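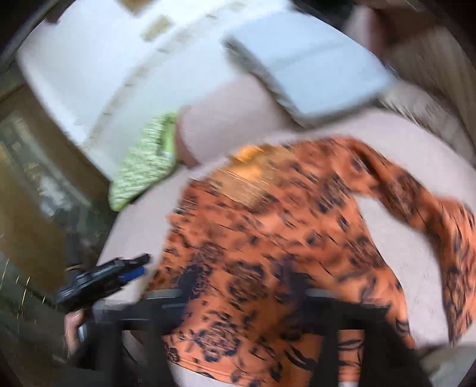 Minutes, December meeting, Brosten Street Clothing Swap

Present: Firouzeh Ahmadpour (chair), Simin Shirazi, Pouran Alipour, Siamak Rezaei, Emil Brunner, and me taking notes. Mirko sent apologies, he's got the cold that's going around.

We got going at 7:10 because the side door was locked again and Emil had to walk round to the front. Firouzeh asked if everyone had read the last minutes. Most of us had. Simin wanted one fix: she said she would ask about the folding rails, and I wrote that she would buy them. Sorry Simin! Changed, and the minutes were accepted.

Money

Siamak went through the numbers. We have $258 in the account after paying for the hall, and there's one bill still to come for the flyers. Pouran asked if the door money from the fall swap was in there already and it is. Siamak would like people to hand in receipts within the month, and he looked at me when he said it, so I'm bringing mine next time (two rolls of tape and the safety pins).

How the fall swap went

Almost 60 people through the door, which made us all pretty happy. The first half hour was a crush and then it was quiet until four. Simin thinks we should let people drop off the day before so the tables are full when we open. Emil is against it as somebody would have to be there all evening, and we went back and forth on this for longer than I'd like to admit. In the end we agreed to try a drop-off from 5 to 7 p.m. the evening before the spring swap, and Emil said fine, he'd do it if there was coffee.

The kids' table ran out early, same as last year. Coats were the other way round - we still have a whole rail of them in Pouran's garage and she would very much like her garage back. Firouzeh will call Allavent and ask if they can take them before it gets really cold.

Tokens or no tokens

This was the big one. Right now you get a token for every item you bring, up to 12. Pouran said new people find it confusing and a few left without taking anything, which is a shame when we had so much nice stuff out. She'd drop the tokens completely and just let people take what they'll wear. Siamak worries about the folks who show up with big empty bags. I said I'd seen that once, maybe, and it was a lady collecting for her sisters. Firouzeh suggested keeping tokens for the first hour only and then opening it up. Vote: 4 for, 1 against, and I didn't vote because I honestly couldn't decide. We'll try it in spring and talk again after.

Mending corner

Simin had Najafi's on the phone (the alterations place by the bus stop) and they'll lend us a sewing machine for the afternoon as long as one of us picks it up and brings it back. Lovely of them! Simin can do hems and buttons, and Pouran will do zippers if nobody rushes her. We need thread in more colors than black and white, so anyone with a button tin or odd spools at home, please dig around. Emil asked what happens if we wreck somebody's pants. Firouzeh will make a sign saying repairs are at your own risk, but in a friendly way.

Sorting

A short one. We agreed to sort by size again and skip sorting by color, which looked pretty for ten minutes and then drove everyone nuts. Anything stained or torn past fixing goes in the rag bag. Siamak wants bigger labels on the tables, and he's printing them at work.

Any other business

Mirko asked by text if we could have music. Yes, if it's low, and if it isn't his playlist from last time.

The key to the supply closet is missing. Check your coat pockets, all of you.

To do

Firouzeh: call Allavent, make the repairs sign
Simin: folding rails (asking, not buying), set up pickup with Najafi's
Pouran: list of what's in the garage
Siamak: labels, flyer bill
Emil: book the hall for the drop-off evening
Me: receipts, 3 new boxes of hangers

We finished at 8:40. Next meeting is in January at Pouran's, and she's making soup.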